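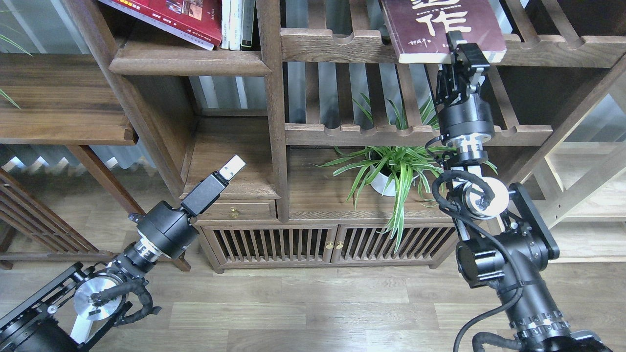
Page last changed: Sunday, 16:40

The reading corner has its shelves back

Many of you asked when the books will return to the reading corner on the first floor of Mallano House. They are returning now, and I would like to explain how the new arrangement works, so that we can keep it in order together.

The dark walnut-coloured unit stands against the long wall, in the place where the two grey cabinets were before. It came from the Chávez furniture shop, which was closing its showroom, and we paid 83 pounds including the delivery. It has shelves, a slatted rack at the top and a small drawer. I measured the wall three times before I said yes, and still the skirting board had to be cut a little on the left side.

Please do not put very heavy books on the top rack. The slats are strong enough for normal volumes, but the big atlases should stay at the bottom, where they can lie flat. On the top we keep the books that people like to see from the door, for example the maroon hardcover with the large white Chinese characters on the cover. Several readers from the Thursday language table have asked for it already. I cannot read the handwritten line under the title myself, so if you can, please write it on a card with a translation and leave the card in the book.

What is where

The upper left shelf is for art and picture books, and the white and pale ones stand together. The red one may lie on its side. It has a slippery cover and it pulls its neighbours down when it stands at the end of the row. If somebody has a pair of bookends at home which they do not need, we would be glad to have them.

Novels are going in the middle, by the surname of the author. Cookery and gardening are next to each other because the two groups of readers are mostly the same. Travel guides older than ten years will go to the sale box, except the ones with good maps.

We had roughly 500 books in the cardboard boxes, and not all of them can come back. So far 107 are entered in the new list, which is kept in the Nuna notebook on the window sill. It is a normal paper notebook with a green cover. We tried a list on the computer last year and it was correct for two weeks only.

The small drawer

The drawer has no label yet. My proposal is this: one part for borrowing cards, one for pencils and erasers, one for lost bookmarks and reading glasses. There were 8 pairs of glasses in the old cabinets! Please look if one of them is yours. They are in an envelope at the front desk until the end of September, and after this date they will be given to the optician's collection.

Please do not use the drawer for tea bags or sugar. I know it is practical, but we had ants in the spring and they found the paper also.

How to borrow

Write the title and your flat number on a card and put the card in the box on the window sill. When you bring the book back, cross out your line and place the book on the side table, even if you know where it belongs. I prefer to put the books in their places myself for the first weeks, until I am sure that every shelf has the right height. Four weeks is the usual time for a loan. If you need longer, simply write a new card.

Cleaning

The wood shows dust very quickly – more quickly than the grey cabinets did. A dry cloth is enough. Vindix polish is in the cupboard under the sink, but please use it only on the outside surfaces and never where the books stand, as it leaves a thin film and the pale covers take the colour.

Donations are closed until the boxes are empty. After this I will be happy to receive books again, especially detective novels, large print and anything for children under seven. Encyclopaedias I must refuse, also the beautiful ones.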